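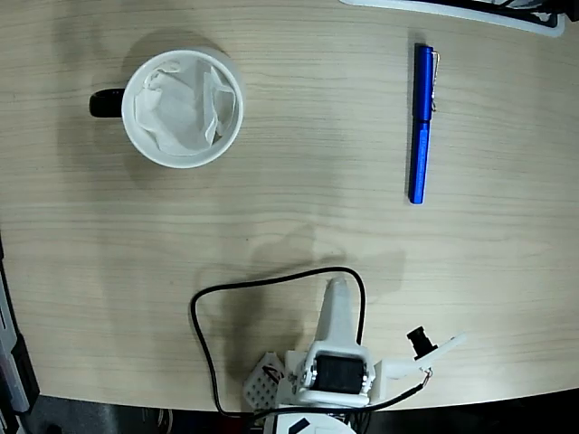 White mug with crumpled tissue, and a blue metallic pen, on a wooden tabletop.

Tables in Use: A Gallery from the Shared Rooms
Erkbridge Center, Facilities and Furnishings

The Erkbridge Center keeps 62 tables in its shared rooms, and each of them is used by a great many people in the course of a year. The tables carry books, lunches, laptops, parcels, and the small personal items that collect wherever people sit for any length of time. The gallery on this page presents the tabletop as it is found in ordinary use, together with the Center's guidance on its care and on the items left upon it.

The guidance applies to the Nicholas Wing and to both floors of the main building. Groups that hold a standing reservation should read it alongside the terms of their booking. Questions about a particular table should be sent to the Furnishings Office with the room name and the number printed on the underside of the top.

About the tabletops

The pale wooden top with a curved front edge was adopted for the shared rooms when the Nicholas Wing was refitted. Earlier tables had square corners, and the passage between the window seats and the door was narrow enough that people regularly caught a hip or a sleeve on them. The curved edge is now the standard pattern and is listed in the furnishings register under the name Akorer. Replacement tops are ordered under the same name, and a small number are held in the basement store.

Light tops were preferred to dark ones for the inner rooms, which receive little daylight after three o'clock in the winter months. A light surface also shows spills and rings at once. The grain varies from top to top, and a variation in grain is not regarded as a fault. Requests to exchange a table on grounds of color or pattern cannot be met.

The mug and the pen

A mug and a pen are the two items most often found on a table in the shared rooms. Mugs belonging to the Center are kept in the cupboard beside each kitchenette and should be returned to the gray rack after use. Personal mugs may be kept on the open shelf above the rack. A mug left on a table at closing time will be emptied, washed, and placed on the rack with the others, and its owner may collect it from there the next morning.

Used tissues and napkins should be taken out of a mug before it goes to the rack. Paper that enters the dishwasher breaks up in the filter, and the machine must then be stopped and cleaned by hand. A covered bin stands next to each rack for this purpose.

Pens are treated as small personal property. They are placed in the tray at the front desk, where they may be claimed during opening hours.

The surface at close range

Fine lines of grain run across the wood, closely spaced in one part and broader and darker in another, where they curve gently toward the edge. The underside of a white mug meets the surface with a thin line of shadow, and a crumpled tissue or paper towel lies close by.

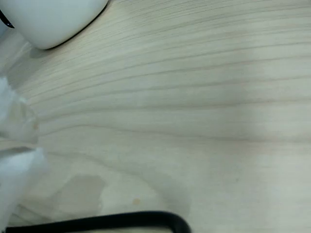
Care of the surface

Tabletops are wiped each evening with a damp cloth and the mild cleaner supplied under the name Vumex, diluted as stated on the bottle. The cloth follows the direction of the grain. The surface is then dried with a second cloth, and the curved front edge is wiped last, as it collects the marks of hands and sleeves.

Users of the rooms are asked to observe the following in the course of the day.

Spills should be wiped up when they occur. Paper towels are available at each kitchenette.

Hot dishes should be set on a cork mat. Mats are stacked at the end of the counter.

Adhesive tape, putty, and stickers should not be applied to the wood. Groups that need to fix sheets in place may borrow table clips from the front desk.

Cutting and gluing should be done on a board. Boards are kept in the tall cupboard in the Nicholas Wing and should be returned to it clean.

Chairs should be lifted clear of the table when the room is set for a larger meeting. The front edge is the part most easily dented, and a dent cannot be polished out.

Abrasive pads, bleach, and furniture wax must not be used on any table. Wax leaves a film that attracts dust and that takes several cleanings to remove. Where a mark does not come away with the ordinary cleaner, the table should be reported and left as it is.

Paper on the table

Tissues, napkins, and paper towels make up the greater part of what is cleared at the end of the day. They weigh almost nothing and are easily carried to the floor when a window or door is opened. Soft paper that has been used should be placed in the covered bins. It is not accepted with office paper for recycling, and a bag found to contain it will be sent with the general waste.

A further view of the tabletop: the mug from directly above, its black handle to the left, with a crumpled tissue or paper napkin filling most of the opening.
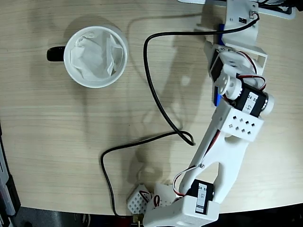

Clean sheets and unused napkins left in a neat pile are returned to the counter. Printed pages, notebooks, and loose handwritten notes are never thrown away by the evening staff. They are gathered, marked with the room name, and taken to the front desk, including those that appear to be scrap.

Items left behind

Property found on the tables is held for 14 days. Food and opened drinks are discarded on the evening they are found. Keys, cards, and telephones are locked in the office safe and are released only on a description of the item. All other property is kept on the shelves behind the front desk, sorted by room.

The shared rooms have 700 registered users, and many of the items left behind resemble one another closely. Owners are encouraged to put a name or initials on mugs, chargers, and umbrellas. A mug may be marked on the base with an ordinary paint pen, which will stand up to repeated washing if it is left overnight to harden.

Unclaimed mugs in good condition are added to the kitchenette cupboards. Unclaimed pens go to the sign-in tables, where there is a steady need for them.

Reporting damage

Scratches, lifting at the edge, loose legs, and stains should be reported on the card kept inside the door of each room. The card asks for the table number, the position of the damage, and the time at which it was noticed. It does not ask for the name of the person who caused it. Tables with a loose leg should be turned to face the wall and should not be used until they have been inspected.

Minor repairs are carried out in the rooms before opening. A table that must be taken away is replaced from the store where a spare of the same size is available. In August the rooms close in turn for a full inspection, and every top is cleaned, checked along its front edge, and tightened on its frame. Reservations for that month are moved to another room of equal size, and the group concerned is notified in writing.

Use of the photographs

The photographs on this page may be reproduced in Center newsletters and room notices with the credit "Erkbridge Center, Facilities and Furnishings." Larger copies are available on request from the Furnishings Office, which is open from nine in the morning.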